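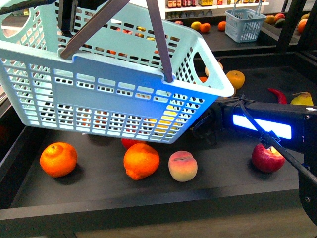 Fruit on the display trays, with one of the light blue baskets.

Handthorpe Learning Shop
Progress report to the Kulldale Fund
07/02/2019

1. Summary

The shop corner is fitted out and in regular use. We have spent 1,897 pounds of the grant so far, nearly all of it on trays, tables, baskets, shelving and stock. The remainder is set aside for replacing stock and for the second set of price cards. There are no changes to the aims agreed with you in December, and one change to the order of work, explained in section 4.

2. The room

The produce area uses black trays and tables, which show up the colours of the fruit well and wipe clean quickly. We first planned to use the old cream trestles from the hall, but they were too low for adults and marked easily. Behind the produce there is white shelving for bottles and packaged goods.

The layout follows the Ostermann plan we sent with the application, apart from the till, which has moved nearer the door. The queue used to form across the front of the fruit and people could not get past to choose.

3. Baskets and stock

The baskets are light blue plastic with slotted sides and two dark grey handles. The gaps let people check what is inside without tipping everything out. They stack when the handles are folded down, and eight of them take up very little floor. We looked at wire baskets from Grernosine as well. They were cheaper but heavier, and two of our learners found the thin handles uncomfortable.

The fruit has been kept mixed on purpose. Oranges, apples, peaches, a pear and an avocado are out together, and there is a red chili pepper in with the fruit. Learners working on shopping lists have to look properly before they pick, and the tangerine next to the orange has led to more useful talk than anything else on the tables. Sorting everything into its own section would make the task too easy at this stage. We may do it for the beginners' group later on.

Stock is checked at the end of each session and put back on the trays. Small items go missing now and then - usually they are found in the bottom of a basket.

4. Sessions

We have run 11 sessions since opening and about 40 people have taken part, most of them more than once. A normal session has three parts: reading the list, filling the basket, and paying at the till. The second part takes longest. We had allowed ten minutes and it now gets twenty.

We had meant to bring in weighing and pricing before the end of the first block. This has been moved to the second block. The scales arrived late, and the learners wanted more practice with lists first. The cost is unchanged.

5. Problems

The trays slide a little on the tables when a full basket is put down on them. Non-slip matting has been ordered out of the existing budget.

The bottles on the shelves are hard to reach for anyone seated. The lightest packets will be moved to the lowest shelf and the bottles kept above.

6. Next steps

- fit the matting under all trays
- print the second set of price cards in larger type
- start weighing and pricing with the intermediate group
- replace any fruit that is too scuffed to use

A full list of spending, with receipts, will follow with the final report. We would be glad to know whether you need the attendance sheets in their present form or only the totals.

Handthorpe Learning Shop | Contact us | © 2019 | Back to top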